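Why Do We Sleep?

Every night, all over the world, people do something rather odd. They put on soft clothes, lie down flat, close their eyes, and stay that way for hours. Cats do it, cows do it, and so do bees (yes, bees!). If you live to be quite old, you will have spent about a third of your life asleep, and you will remember hardly any of it.

So what is all that sleeping for? People have wondered about it for a very long time, and scientists are still working on the answer. But they do know quite a lot, so let's start with what goes on inside your head after the light goes out.

Your busy, busy brain

You might think your brain switches off at night, like a lamp. It keeps right on working! While you sleep, it goes back over the things you did and learned that day. The new song from music class, the way to tie a bowline knot, the name of the girl who just moved in down the street – your brain sorts through all of it and helps you hold on to the parts that matter. That is one reason a spelling list can feel easier in the morning than it did the night before.

Your body is busy too. It sends out a special chemical called growth hormone, and a lot of that happens when you are in your deepest sleep. It helps your bones and muscles grow, and it helps your body mend itself, which is good news for anyone with a scraped knee.

Light sleep, deep sleep, and dreams

Sleep comes in stages. First you drift into light sleep, when a small noise can still wake you. Then you sink down into deep sleep, when somebody could probably carry you in from the car and you would never know. After that comes a stage called REM, which is short for "rapid eye movement." Your eyes dart around under your eyelids, and this is when you have your wildest dreams. Then the whole thing starts over again, and it goes around like that several times before breakfast.
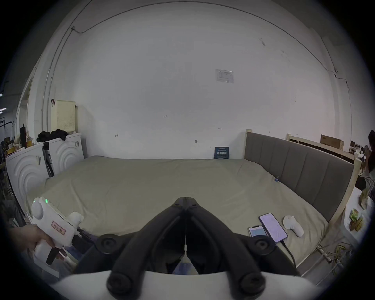
A wide bed with a tall padded headboard.

People haven't always slept on beds like the ones we know. Long ago, many people slept on heaps of grass or leaves, and later on sacks stuffed with straw, which must have been awfully scratchy. In some places people sleep in hammocks, and in others they roll out a mat on the floor at night and put it away again in the morning. When we asked the children at Gredside School where they would most like to sleep, we got 214 answers, and the favorite by a mile was a tree house!

How do animals do it?

Dolphins rest one half of the brain at a time, so the other half can remember to come up for air. Horses can doze standing up, though they do lie down for their deepest sleep. Sea otters often float on their backs, and sometimes they wrap themselves in seaweed so they won't drift away.

How much do you need?

Children from 6 to 12 years old need between nine and twelve hours a night. Grown-ups can manage with less, and new babies need much more, though they don't always take it when their parents would like them to.

If you have trouble dropping off, try going to bed at the same time each night, and put screens away for a while beforehand. A dark, quiet, slightly cool room helps, and so does a story – a long, slow one is best.

Words to know

Hormone: a chemical that carries messages around your body.
REM: the stage of sleep when most vivid dreams happen.
Doze: to sleep lightly for a short time.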